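Gripper Comparison Program: Frequently Asked Questions

Last updated May 19, 2026

The Drunau test hall compares grippers, wrist cameras and controllers for companies that assemble and service electronics. Please read the answers below before you submit a request.
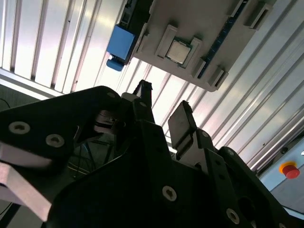 Requests are handled in the order in which they arrive. Applicants who need a result before a fixed date should say so on the first page of the form.

Which grippers can be compared?

The hall keeps two-finger grippers from Fiser and Barow on site. Other models may be sent in, provided that the mounting drawing reaches us before the gripper does. Suction tools are not part of the program at present.

What kind of work is used for the comparison?

Most comparisons concern the handling of computer boards and processors. Applicants may supply their own parts. We ask for at least 3 identical sets, as parts can be damaged during the first runs.

How many attempts are made with each gripper?

A standard comparison consists of 80 attempts per gripper, all with the same arm and the same controller. The extended comparison consists of 238 attempts and includes a change of finger pads partway through -- applicants choose the second set of pads.

Is a wrist camera required?

Yes. All runs are recorded from the wrist, with the fingers in view. If your gripper blocks the standard camera position, our staff will propose a different bracket. Please note that moving the camera means a new calibration, and this is charged separately.

May we use our own controller?

The Lukáč controller is the default. Another controller may be used if it can be wired into the emergency stop circuit of the cell. No exceptions are made to this rule, including for short demonstrations.

How is a failed attempt defined?

An attempt is counted as failed if the part is dropped, if it is set down outside the agreed tolerance, or if the operator has to step in. Attempts stopped by a controller fault are listed separately and repeated once.

What do we receive at the end?

Applicants receive a written report, the wrist recordings and the force readings where the gripper provides them. The report does not name a winner. It states the results for each gripper under the conditions that were agreed.

Can we attend?

Up to two visitors per applicant may attend. The hall is closed to visitors in August, although testing continues.

Whom should we contact?

Questions about scheduling and fees go to Hedvika Štefanec, extension 271. Technical questions, including those about mounting drawings, go to Bríd Tully at the same extension.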